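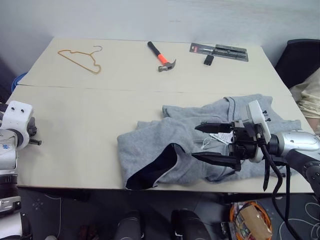
RUSTLOW, April. The Mevitz clothing and tool exchange will open again this month in the old reading room on Symonenko Street, and the organisers are asking residents to look in their closets and garages before then.

The exchange accepts clean clothes for all ages, hand tools and small things for the home. A wire hanger, a claw hammer, a tool set still in its package or a grey fleece sweatshirt are all welcome on the table. Sweatshirts are the most requested item every spring, and the care label should stay inside, so that the next owner knows how to wash it.

Last year the exchange received 2307 items, and 200 households took something home. This year each visitor can stay for 90 minutes and take up to 18 items. Nothing is for sale, and it is not necessary to bring something in order to take something.

Clothes should be folded if possible, but the sorting team will also fold them on the spot. Hammers with a loose head cannot be accepted. Electrical tools should go to the Jovik repair counter, two doors down, where they are checked at no charge.

Doors open at 10 a.m. Parking is behind the building, and the side entrance has a ramp.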